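How to play shop with your child in a second language

Updated 2021-08-01 by Uliana Dmytriv

In our home we speak two languages, and the second one is always a little hungry. The children hear it from me only, and when they are tired they answer in the other one. The game I explain on this page is the one which helped us most. It is a simple shop game, for children from three until maybe eight years, and it works for any language you want to keep alive at home. I write the sentences in English, please translate them into yours.

What you need

- things to sell, 10 or 12 are enough for the first time
- one bag or basket for the customer
- paper and a thick marker for the price cards
- play money, bought or drawn by the child
- a small notebook for you

For the things to sell you can take real food from your kitchen, empty boxes or toy food. Mix them, children don't mind. I avoid glass jars and eggs, for reasons I learned on our carpet.

Step 1. Choose the words before you choose the things

Sit down with your notebook the evening before and write which words you want to hear. Most parents do it the opposite way: they put everything on the table and hope. Then the game has 50 new words and the child remembers three.

My rule is two thirds known words and one third new words. If your child knows apple, bread, milk and egg, add corn and mushroom. Next to every noun write one small word that can travel with it, like big, cold, yellow or heavy. For a child of three, skip this second column.

Write the new words the way you pronounce them at home. In my family one vegetable has two names, depending on which grandmother you ask. I took one and stayed with it for the whole month, and the other name came later.

Step 2. Give the shop a name

It sounds not important but it changes the mood. Our shop is called Zotura. My son invented it and it means nothing in any language we know. My friend Saron Workneh plays the same game with her twins and their shop is Mellska, with a sign and opening hours and a very strict boss.

The rule goes with the name: inside the shop we speak only the shop language. When the sign is down, everybody can speak as they like. Keep the shop time short. Fifteen minutes is good, and ten is also good.

Step 3. Make the prices

With small children use only one, two and three. With older children the prices are the best part of the whole game, since big numbers are so difficult in a second language. My daughter at seven wanted to sell a potato for 895, and she had to say this number aloud to each customer. After four customers she said it without stopping. We also made one banknote of 1000, so she had to give change. Her answers were not always correct, but they were in the right language, and I was happy with this.

If your language counts the tens and ones in another order than your child's school language, stay some weeks with numbers below 20.

Step 4. Teach the five sentences

A shop conversation is nearly always the same, and this is why it is so good for learning. Start with these:

Good morning, what would you like?
I would like a ..., please.
How much is it?
It is two coins.
Thank you, goodbye.

In the first round you are the seller and you say both parts if necessary. Say the child's sentence quietly, like a prompter in the theater, and wait. Count in your head to five before you help. It feels very long – try it once with a clock.

In the second round change the roles. Now your child needs the questions, and questions are harder. Do not worry if for some days you hear only "What?" and "How much?". It is a question, and the customer can answer it.

Step 5. Correct without stopping the game

When the child says a wrong form, repeat the sentence correctly as a part of your role. "I want two bread." "Two loaves of bread, very good, madam, anything else?" Don't ask the child to say it again. Write the mistake in your notebook and bring this word again tomorrow.

If the child changes to the other language, the seller becomes a bit deaf. "Excuse me, I did not understand, what would you like?" Use it once or twice only. If it happens more often, the game is too difficult today or the child is tired, and then you should close the shop.

Step 6. Add the place words

When the five sentences are easy, which was after two weeks with us, bring the small words for place. On, under, next to, between, far from. They are hard because they almost never match from one language to another one.

For this you don't need the full shop. Take one thing and one dish, and let the customer complain. "I ordered it on the plate!" The seller must move it and say where it is now. Then the customer closes the eyes, the seller moves it again, and the customer says what has changed. 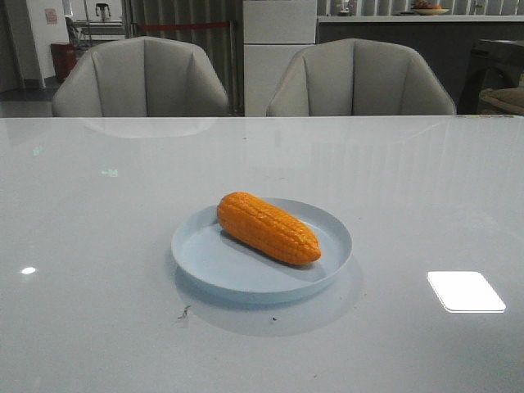
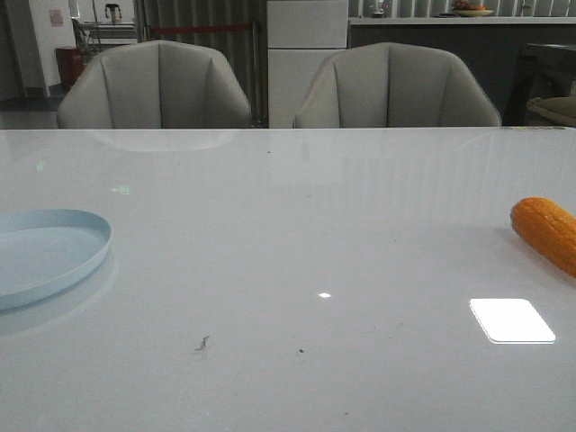

Two positions give already enough to talk about: the corn is on the plate, the corn is on the table, far from the plate.

Step 7. Invite other customers

After some time the child knows all your answers. Then you need a new voice. A grandparent on a video call can be a wonderful customer who orders by phone: the child packs the bag and reads back the order. Our neighbor Hagos Kumsa, who speaks a little of our language, came once as a customer with real mistakes, and my daughter corrected him with great pleasure.

You can also invite a soft toy who is very shy and whispers the order in your child's ear. The child must say it aloud for him. For quiet children this is maybe the best customer of all.

Questions I get often

My child wants only to be the seller. Is it a problem?
No. Let it be so for a week, then make the shop "out of bread" so that the seller must go and buy bread in another shop, which is you.

Can brothers and sisters play together?
Yes, but give the younger one a job with few words, for example to carry the bag. If both want the money box, make two of them.

How often should we play?
We play three times per week, mostly before dinner. In September, when school starts, we do less and nothing bad happens.

What to do after the shop becomes boring?
Keep the sentences and change the place. A post office, a restaurant or a train station use almost the same questions. Only the nouns on your list must be new, so go back to step 1 with an empty page.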